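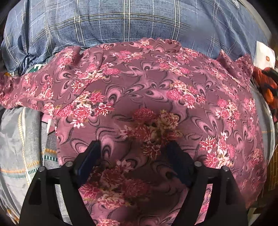 *Hand-held gripper at a floral cloth, mixed textiles station.*

# Call for participants: working group on good practice for hand-held gripper recording

Tostero is recruiting operators and reviewers for a working group that will draft a practice guide for manual demonstration work with hand-held grippers. The guide covers soft goods only: garments, bedding, towels and cut cloth. Rigid parts are covered by a separate document and are out of scope.

The current internal rules (Heltico Handling Rules, revision 43) were written for boxes and bottles. They assume that an object has a fixed shape and one correct grasp point. Neither assumption holds for a pile of clothing, and reviewers at our two sites have been rejecting recordings on different grounds.

## What the guide will settle

- Approach: permitted jaw angles above a folded or bunched layer, and how far the finger pads may press into the pile.
- Single-layer and multi-layer grasps: when lifting a second piece counts as an error and when it is recorded as a valid outcome.
- Ties, drawstrings, labels and tags: whether they may be used as grasp points.
- Pad condition: inspection interval, cleaning method, and the wear limit at which a pad is replaced.
- Bolt checks on the jaw plates before each shift.
- Household items: removal of names, addresses and documents from pockets and from the work surface before recording starts.
- Stop conditions, including fabric caught in the jaw cutouts.

Wording follows the usual convention: "shall" for a requirement, "should" for a recommendation, "may" for a permission. Each "shall" needs a check that a reviewer can carry out from the recording alone.

## Places

We have places for operators and for reviewers. Operators work at the Varela site. Reviewers may work remotely.

**Operators** need:

- at least 37 logged hours with a hand-held gripper, on any object type
- normal or corrected vision and the ability to work standing for 33 minutes at a time
- no current wrist, thumb or forearm injury
- written English good enough to fill in a deviation report

**Reviewers** need:

- experience applying a written standard, in robotics, textile inspection or laboratory work
- familiarity with the Favum annotation tool, or willingness to complete its training module before the first session
- no line management over any operator in the group

## Work and pay

The group starts in January. Operators attend two sessions a week, 9:00 a.m. to 12:30 p.m. Reviewers receive recordings in batches and return each batch within four working days. The review set contains 1,144 recordings, and every recording is scored by two people working independently. Scores that disagree go to the group meeting with both sets of notes attached.

All hours are paid, including training and meetings. The hourly rate is stated in the participant agreement, which is sent to shortlisted applicants before interview. Travel to Varela is reimbursed against receipts.

Contributors are listed by name in the published guide unless they ask to be left out.

## How to apply

Send a one-page summary of relevant experience to Shaimaa Hegazy, working group lead, and state which role you want. Operators should attach a copy of their hours log. Reviewers should attach one page of written review comments from earlier work, with client details removed.

Questions about the station, the gripper or site access go to Eustaquio Cárdenas at Varela. Applications for both roles in one person are not accepted.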